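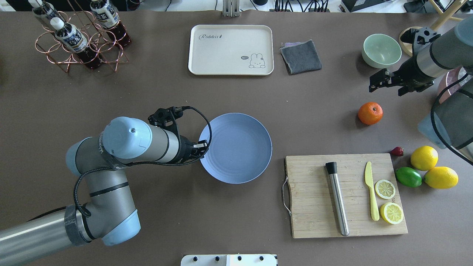

A reader wrote in after our last piece on Rakbridge to ask why two-arm planners still treat the second arm as a wall. We put that to the lead developer of Fledside, the company's motion planner, at the Lavberg office.

"Ours did too, until last September," she said. "You planned the left arm, froze it, then planned the right one around it. It was safe and very slow."

Fledside now plans both arms on one timeline. Each arm reserves the space it needs for each stretch of its path, and the other can use that space once it's released. The reservations are checked by Zieliński, a collision library the team wrote in-house. 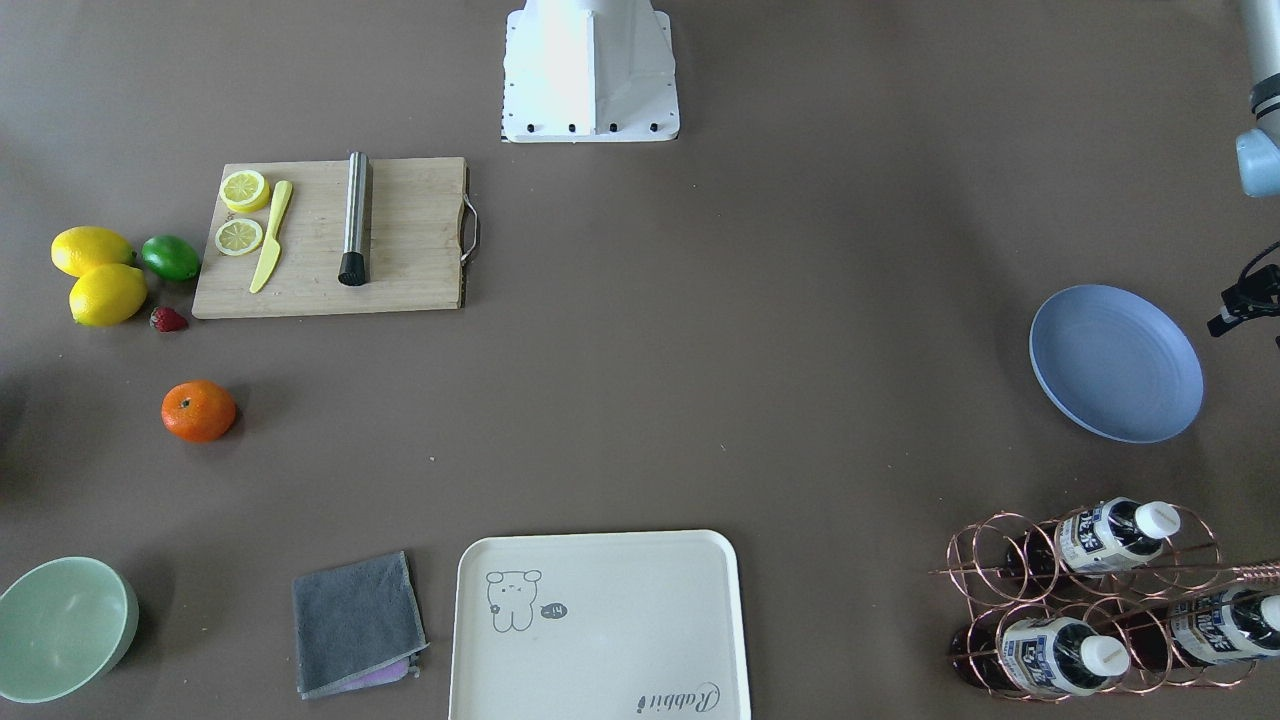 Page last changed: 8/13/22

The hard part was perception. Fruit gets a simple rounded shape and causes little trouble, she said, but a wire rack is mostly holes.

"Depth gives you bits of rod and bits of table behind it. We used to fill the whole thing in as a box, and then the arm couldn't reach a bottle at all."

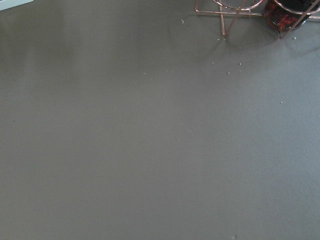
The fix was to keep a coarse box for long moves and switch to a finer model close in. The switch happens at 29 centimetres. She'd like it to depend on speed — that's on the list.

We asked how changes are tested. Every merge runs 2,000 recorded plans in simulation, and 800 of those have both arms crossing the centre line. 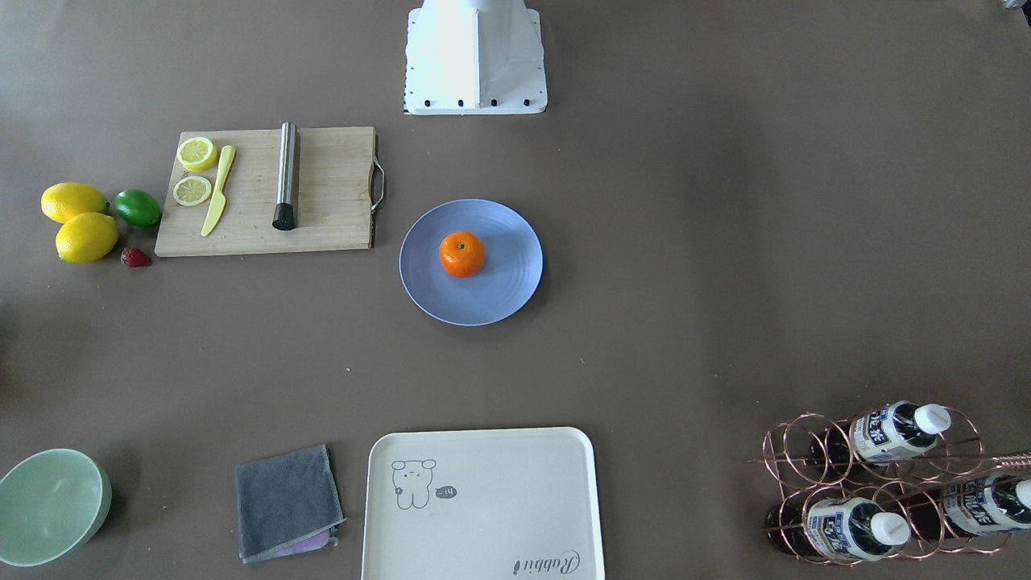

"If a plan comes out longer than it used to, the build stops and someone has to look at it," she said. "It's annoying, and I wouldn't turn it off."

The replay viewer, with colour coding for each arm's reserved space, goes into the next release.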